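3. Observations and method

Our group chose the rings of Saturn because they can be seen with a small telescope, and because Aldana Bustos had already made some drawings of them in January. We wanted to find out how the tilt of the rings changes the brightness of the planet for an observer on Earth. The observing place was the hill at Nadmont, where the street lights of the town are mostly hidden.

We had planned eight evenings but clouds left us with six. On each evening two students made drawings separately, without speaking to each other, and compared them afterwards.

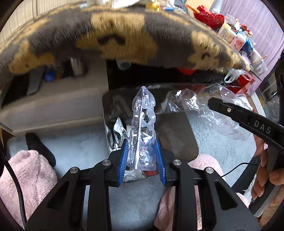
Figure 2. Air-filled plastic cushioning strip in the gripper.

The drawings agreed well for the outer ring. For the dark gap between the rings they agreed less – Erlinda Estrella drew it on both sides of the planet, while Valdis Liepiņa saw it only on one. We think the reason is the unsteady air near the horizon, but we can not prove this with our data.

For the brightness we compared Saturn with nearby stars by eye. This method is simple and depends much on the observer, so the values in the table should be read with care. Our teacher, Consuelo Robles, advised us to repeat the comparison with a camera. We did not have enough time for it before the report was due.

Report handed in: 17 Feb 2023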